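28/10/2020

Finished the second chapter of Flosus tonight. I had planned to stop at the save point before the lighthouse but the next part started without a break, so I kept going and it was past midnight when I put the controller down.

The chapter is better than the first one. The first was mostly hallways and notes to read, and I was close to giving up on it in March when I tried it the first time. I didn't remember much from then, only the flooded kitchen and the music. This time I started a new file on normal and took it slower. The water level thing makes sense now. You drain one floor and it fills another, so you have to think about where you left your supplies before you pull the lever. I left 12 shotgun shells in a cabinet on the lower floor and then flooded it. They may come back later if I can drain it again from the pump room. I didn't want to look it up.

The boss took me 31 tries. The game keeps a count on the loading screen, which I could do without. Most of the deaths were in the last phase, when she goes under and you have to watch for the ripples. I had the sound low so as not to wake anyone and I think that was most of the problem. With headphones on I got it in three more.

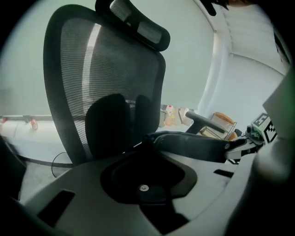 Güven messaged while I was in the middle of it. He is already on chapter four and says the map gets much bigger and there is a boat. I asked him not to tell me more and he told me one more thing anyway — that you should keep the brass key even after the game says you can throw it out. I had thrown it out. I went back to an older save and lost a good half hour of progress, most of it walking. So the key is in the box now, taking up a slot.

He also wants to go back to Bakameo on the weekend with Sze-wing, the three of us, same as in the summer. I said yes but I'm not that keen. They changed the crafting again in the last update and my whole stock of rope is worth nothing. Sze-wing has 920 hours in it and doesn't mind starting over. She likes the first few days best, when you have a stick and a fire and that's all. I like it when the base is up. We'll probably do what she wants, and I'll be the one cutting wood.

Read the preview of Nurum over lunch. It's from the people who made Yen, and it looks like they've kept the fixed camera, which I was hoping for. No release date, only "next year." The writer played the opening hour and said the puzzles were easy and the lighting was good. I'd have liked to know whether you can run and reload at the same time, which was my one real complaint about Yen. There was nothing on that.

Didn't get to the laundry. Left a message for the dentist and they haven't called back.

Tomorrow chapter three, if I'm home by seven. I'll use the headphones from the start.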